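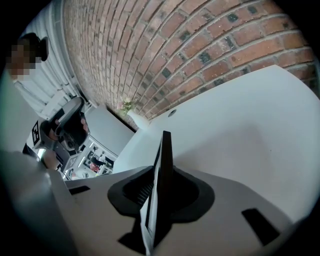 Gripper, seen from the body end, finger plate upright.

Notebook, Grarnholm office - November, 4 pm

Listing sheet for the Civar Road house, second attempt. The first sheet had the lot depth wrong. Rónán took it from the old brochure, and the old brochure measures to the fence. The registered plan goes to the creek, so the depth is 51 metres. I corrected the sheet and put my initials beside it.

Floor area: 435 square metres is with the boat shed. We must not print this as living area. Lucian wants to write "total under roof" and I agree, but the words have to be the same on the web page and on the window card.

Visits so far: 26 names in the book, four of them came back. Two of the four asked about the septic tank before they asked about the price. I don't have the last inspection paper. Ask Ciarán, he handled the sale to the present owners.

Ferry note. Buyers from the mainland read "ten minutes from the landing" and think it is by foot. Changed to "ten minutes by car".

The Vulolier cottage is still waiting for the right of way letter. Aurelio telephoned the solicitor at noon, no answer yet. I keep it out of the window until we have the letter in hand.

Not finished:
- new colour for the map, the grey roads disappear when printed
- key for the boat shed, the label says Ó Dálaigh and this is a different property
- heating cost for last winter, owner to send

F. Ó Dubhghaill

Print this page
E-mail this page

Search listings and notes Go

Recent notes
Window cards, new size
Wells and water tests before a sale
Ó Dálaigh house: keys and access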